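Gripper trials: frequently asked questions

Why drinks?
Bottles, glasses and spoons are cheap, awkward and different from one another. Anyone can get a gripper to hold a foam cube, and most sales videos do.

Which fingers are you comparing?
The Pluvard set, with textured pads, against the smooth Barrera set. Each pair gets 100 picks per object, on both arms.
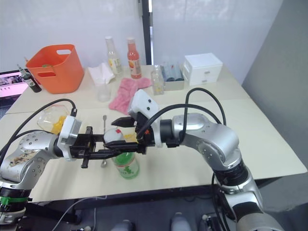 Dayana Pacheco keeps the score sheet, and she is not generous. A pick that slips and recovers is a slip. Vendors have written in about this rule. It stands.

How hard do the fingers squeeze?
We start at 3 newtons and go up to 80. Thin plastic bottles get their own limit, set after a short and sticky period of research.

Why put a camera at the wrist?
The head camera loses sight of small things as soon as an arm reaches over them. The wrist view is ugly and full of finger, but it knows where the gap is.
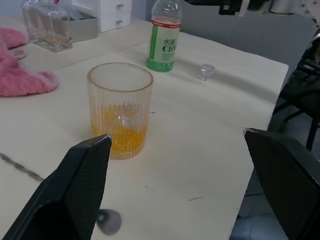
Wrist view: ribbed glass between the open fingers.

Which object causes the most trouble?
Long thin ones. Roald Løken thought they would be the easy part and has stopped bringing it up.

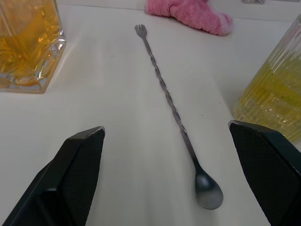
Can I run the same trials with a different controller?
Any controller that accepts position and force commands will do, but keep your scores in a separate table from ours.

Contact: Koltdale Gripper Trials | © Koltdale | Back to top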